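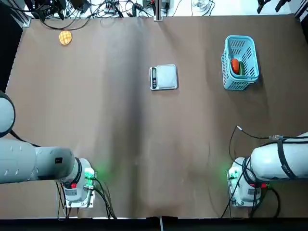 September, mixing notes, 11.40 pm

Third night on the Claremum tape and it's finally sounding like a record! I pulled the drums back on side two and the bass came right up out of the murk (the old Aquino preamp is earning its spot in the rack, noise and all). Left the tambourine alone. I love that tambourine.

Vocal on "Claltberg" goes through the plate now, short decay, with a cut at 700 Hz where it was honking. Tried 27 ms of pre-delay and the words stopped smearing straight away. Please don't touch that setting, whoever's in next.

Tape counter for the good take is 1566. There's another one at 75 with a lovely wrong chord in the bridge, and I keep going back to it. Might splice just the bridge in if the tempo holds.

Still to do:
Hum on channel six, only there when the organ is on
Redo the handclaps, more people, further from the mic
Running order: the slow one can't open side one, I've tried it twice
Nosar want rough mixes for the sleeve notes, send four songs and keep the colour of the rest a surprise

Listening to the whole thing in the car tomorrow, loud.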